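Dye fading test, part 2: the rack and the blanks
4/16/21

Part 1 covered mixing the stock solutions. This part covers storage, the rack, and why I am throwing out the first set of readings.

The question was simple enough when I started. I wanted to know how fast ordinary food dye in tap water loses color on a lit shelf, and whether the blues go before the reds. Most of what I found online compared dyes at different strengths, in different containers, under different lamps. I wanted one container type, one lamp and one water source. The water comes from my kitchen tap and has been left standing overnight in an open pitcher before each mix.

Stock solutions are made up to 370 ml in a jar, then diluted with a syringe. The dyes are the Pumine liquid set, which comes in small dropper bottles. The drops are not a consistent size. I weighed a run of 16 drops from the red bottle one at a time and the spread was bad enough that I stopped counting drops and went to weighing everything. My scale reads to a hundredth of a gram. That is adequate for the stocks and poor for the dilutions, so the dilutions are all done by volume.

I had been keeping the tubes in a plastic-coated wire rack from Cetusico. It holds plenty of tubes and it was cheap. The trouble is the mesh. The wires cross the tube right at the level where I want to look at the liquid, and every photo had a dark line through the sample. I tried turning the tubes, moving the lamp and shooting from higher up. None of it got rid of the line. Maricruz Villaseñor, who comments here under her own name and teaches chemistry, suggested going to an old-style wooden rack with a single row. She was right and I should have done it in February.

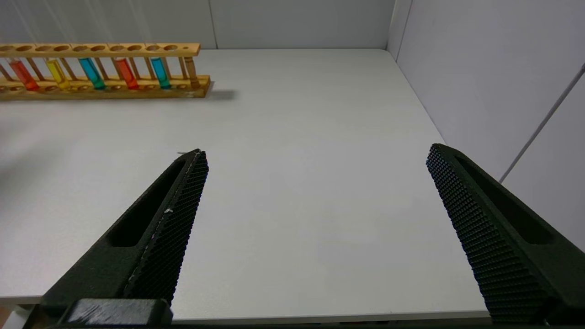
Wooden racks have one property that matters for color work, and that is an open front. There is a rail at the top with holes through it, a rail at the bottom with shallow matching holes, and only thin dowels joining the two. The round end of the tube sits in the bottom rail and the liquid is in clear view above it. With the lower half of the tube filled and a white table and a pale wall behind, the yellow and the teal read cleanly, and even the light cyan is easy to tell from the teal. The two red-orange tubes look alike to me by eye. The weak one at the right-hand end, a faint tan, is where judging by eye stops being useful. Against the wood it takes on some of the wood's color, so for anything that pale I now hold a strip of white card behind the tube.

Spacing turned out to be worth some thought. Two strongly colored tubes side by side tint each other's edges, and a yellow next to a blue picks up a green margin. Leaving an empty hole between neighbors removes most of it. I do not leave a gap everywhere, as I want the whole series on one rack, but for readings I pull the tube and its neighbor apart by at least one hole.

Filling order is light to dark, with the same syringe, rinsed between colors. Going dark to light wastes a lot of rinse water and I never fully trusted the result. Fill to half height or under. Above that the top rail shades the liquid and the upper part looks duller than it is.

Labels are still unsolved. Paper tape on the tube blocks the view and falls off when the glass is damp. Grease pencil wipes away on the top rail. At present the position in the rack is the label, and a sheet in my notebook says which position holds what. This works until a tube is put back in the wrong hole, which has happened once. The two reds were involved, naturally, and that is the first reason the early readings are going out.

The second reason is the lamp. The old one was a Groditz desk lamp with a warm bulb, and I changed the bulb partway through without writing down when. Anything recorded across that change cannot be compared. I have kept the numbers in the notebook with a line through them.

The restart uses the same stocks, remixed, with one dark control per color kept in a closed drawer. Readings will be one photo of each tube, against the white card, at a fixed distance and with the exposure locked. I average a square from the middle of the liquid and record red, green and blue separately. The script for this is short and I will post it when it stops crashing on rotated files.

Open items: a second wooden rack for the controls, stoppers that fit (the Kim ones are a hair too wide for these tubes), and some way to mark glass that survives a damp thumb. If you have used etched numbers, leave a comment and say what you etched them with.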